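El área recreativa Cindinetti amplía su superficie de uso diurno con 238 hectáreas en la ribera sur

La incorporación de los terrenos, cedidos por la fundación Adams, permitirá abrir una zona de merenderos, una rampa para embarcaciones sin motor y un centro de interpretación de la antigua finca ganadera.
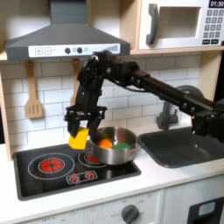
JOSTUM, 10 de julio de 2023

La entidad gestora del área recreativa Cindinetti comunica la formalización de la cesión de 238 hectáreas situadas en la ribera sur del río Jemex, frente al límite actual del recinto. La escritura se firmó en junio e incluye servidumbre de paso permanente por el camino de la presa vieja.

Los terrenos proceden de la finca Adams, dedicada al ganado ovino hasta el cese de la explotación. El conjunto comprende la casa principal, dos almacenes de piedra, un aljibe y un tramo de acequia. La casa se destinará a centro de interpretación; los almacenes quedarán cerrados al público hasta la revisión de las cubiertas.

El uso autorizado será exclusivamente diurno. No se admitirán la acampada, la pernocta en vehículo ni el fuego en el suelo. Las barbacoas de obra de la zona de merenderos podrán utilizarse fuera del periodo de riesgo alto de incendio, con leña aportada por el visitante.

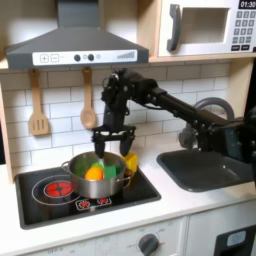 Pequeña cocina con olla, campana y microondas blanco.

La actuación se ejecutará en 2 fases. La primera comprende el vallado del perímetro oriental, la explanación del aparcamiento y el acondicionamiento de 7 kilómetros de sendero, con firme de zahorra compactada y pendiente máxima apta para cochecitos en el tramo inicial. La segunda abarca la rampa de acceso al agua, los aseos y la conexión peatonal entre ambas orillas - pendiente esta última de informe hidráulico.

La reforestación prevé la plantación de 4000 ejemplares de sauce, fresno y taray en la franja inundable. El riego de apoyo se tomará del aljibe existente. Durante el arraigo, la franja permanecerá balizada y el acceso a la orilla se hará únicamente por los pasos señalizados.

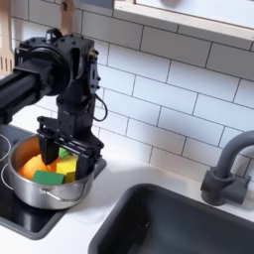 Olla de acero inoxidable sobre placa negra, junto a una encimera blanca.

La pesca se regirá por la normativa vigente en la ribera norte: captura y suelta, anzuelo sin arponcillo y permiso nominativo. El baño no está autorizado en el tramo comprendido entre la presa vieja y la confluencia. Los perros deberán ir atados en todo el recinto.

El acceso será gratuito a pie y en bicicleta. Los vehículos abonarán la tarifa de aparcamiento del área, sin recargo por el uso de la nueva zona. Los grupos organizados deberán solicitar reserva previa en la oficina de Jostum e indicar el número de participantes y la hora prevista de salida. 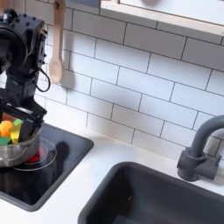
Mpho Motaung señaló que la cesión resuelve la falta de espacio en la orilla norte durante los fines de semana de verano, pero pidió que la pasarela no se retrase respecto a la rampa, ya que sin ella el visitante que llegue a pie tendrá que rodear por la carretera.

Los planos de la ampliación y las condiciones de uso pueden consultarse en la oficina del área recreativa, en horario de mañana.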